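Notes from the Bristach open day, May 2026

I nearly didn't go. The forecast was for drizzle, the parking at Bernura is awful on weekends, and I'd already promised myself a slow morning with the crossword. But the Bristach food hall only opens its back rooms once a year, and I've been meaning to see them since we moved out this way, so I threw a rain jacket in the car and went. So glad I did!

The tour starts on the loading side, where the growers' crates come in. You get a sticker, a map (photocopied slightly crooked) and a colour for your group. We were green, and there were 10 of us, which was a nice size for squeezing down corridors. First stop was the cool store, where a chalkboard said 1,273 crates had come through in the past fortnight. I stood there doing sums about salads until the group moved on without me.

Then the washing troughs, then the scales (old, beautiful, still in use on market days), and after that the part I'd come for: the sorting and prep room. I'm a sucker for vegetables laid out on a good timber bench. The one at Bristach has that striped butcher-block top I've wanted in my own kitchen for years, and against the grey floor every colour looked turned up a notch. Tomato, lemon, orange capsicum, and a teal-blue something to set them on. I want one in that exact colour. 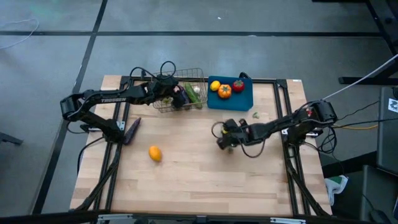
*Prep bench: cucumber and garlic in the wire basket, lemon, capsicum and tomato beside it.*

I could have stayed at that bench for the whole visit. There's something very satisfying about a wire basket of veg, and I came home determined to get rid of the plastic tubs in our pantry. Our guide was good on storage too. Garlic wants air and a dry spot, so a mesh basket suits it nicely. Cucumbers sulk if they're too cold, so keep them off the back wall of the fridge. Tomatoes stay on the counter until they're properly ripe, and I got a little told off for admitting where mine live.

We had a good long argument in the green group over eggplant. Half of us salt it, half of us think salting is a waste of an evening. I'm firmly in the salting camp if it's going in oil, and I don't bother if it's going on the barbecue. The guide stayed diplomatically out of it and steered us all back to the bench, where the cucumber was out on the wood and the lemon and tomato were keeping each other company.
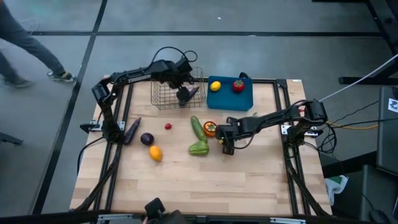 Kallio, reading my draft, wants it put on record that salting does nothing for a young, fresh eggplant, and that the people who swear by it are buying theirs a week too old. Fine. It's on record. I'm still salting mine.

After the prep room you come out into the tasting hall, and goodness, the pickles. The Jerketness stall had a cucumber relish with mustard seed that I went back for twice (three times, if you count the broken cracker). There was also a lemon and chilli thing in tiny jars, a bit fierce for me but very popular with the teenagers. By early afternoon the clicker at the door was showing 1,205 visitors and the queue for soup went right around the bike racks.

A few practical bits if you're thinking of next year:

- Go early. The back-room groups fill up before the hall gets busy.
- Wear closed shoes, as the trough area has a grated floor.
- Park at the Bernura oval and walk. It's ten minutes, flat the whole way.
- Bring your own bag. The paper ones gave up in the drizzle and I chased a lemon down the footpath.

I bought garlic, two eggplants and a jar of the relish, which has already been opened. The eggplants are for tomorrow night, salted, with plenty of tomato.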